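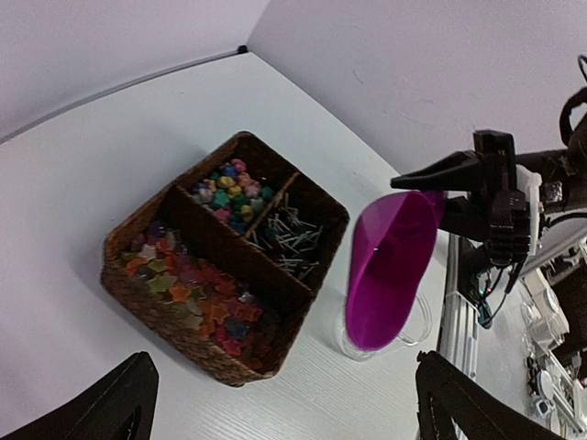

The Tastolberg Reading Circle is an after-school literacy program at Tastolberg Elementary School. It was founded by Hanne Ladefoged, a second grade teacher who wanted children to fall in love with books well before anyone graded them on it. The program pairs each young reader with an older student, and the pairs stay together for the full school year.

History

Ladefoged started the circle with 2 pairs of readers in a corner of the school library. Word spread fast, and enrollment has since grown to 119 children, a remarkable figure for such a small town! Halfdan Lykkegaard, then the principal, opened up the music room for the extra groups and often read aloud there himself. Sille Overgaard took over as director on 9 Oct 2018.

Program

Sessions are held after classes from September until the end of the school year. Pairs choose their own books, and comics, cookbooks and joke collections are all welcome. The lending shelf, known as the Hjaltadóttir Shelf, holds over 891 titles, many of them in both English and Icelandic. Siblings Unnur and Þröstur Bundgaard, who both joined as first graders, later came back as tutors and wrote the lively handbook that new tutors still use.

See also

Peer tutoring
Reading education
School library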